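Open day at Holberg draws a full house for simulated robots

25/07/2018

Visitors filled the ground floor of the Holberg building on Wednesday for the robotics group's summer open day, and plenty of them stayed well past closing time. The group handed out 262 name badges, more than it has ever needed, and the line for the driving station went down the hall and out to the bike racks!

The big draw was Jumard, the group's home simulator. It builds rooms on a computer and lets a robot arm practice in them, long before any real arm is asked to do the same job in a real house. Jumard now has 326 rooms, 80 of them added since March, and no two have the same walls, floors and clutter. Guests could pick a room from a list, take hold of the controls and steer the arm themselves, with the view from the gripper thrown up on a big screen so everyone else could shout advice (and they did).

"People come in thinking a simulator is a chart with numbers on it," said Halvard Rustad, who leads the work on Jumard. "Then they sit down, tip the wrist a bit too far and the whole room leans over. They laugh, and after that they start asking really good questions."
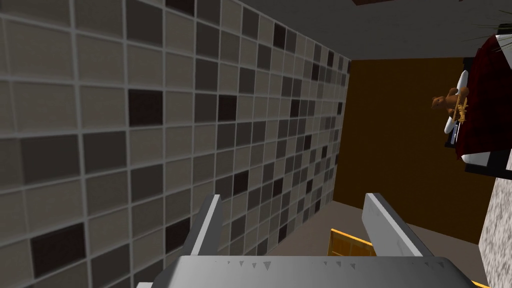
A Jumard room from the gripper's point of view, fingers open toward a small yellow-orange object on the floor.

Many of those questions were about the odd color schemes. Rustad explained that the walls and floors are mixed and matched on purpose, so a room may end up with a patchwork of pale and nearly black tiles next to a plain mustard wall. An arm that has only practiced in neat white kitchens can get badly confused by a busy pattern, he said, and the group would much sooner find that out on a screen.

Younger guests took to the controls fastest. A team from the Đàm summer school got 18 turns between them before lunch and came back in the afternoon for more. Their teacher had to be talked into trying it, then wouldn't give up the chair.

Next door, Fleltier showed its grasp planner, the software that works out where the fingers should close on an object. The short talk was meant to be given once and ended up being given four times, the last one to people sitting on the floor. It was a treat to hear it explained in plain words, with lots of time for questions and a few cheerful arguments about the best way to pick up a mug.

The driving station stays up in the Holberg lobby through the end of next week and is free to try. Groups of more than six should call the front desk first.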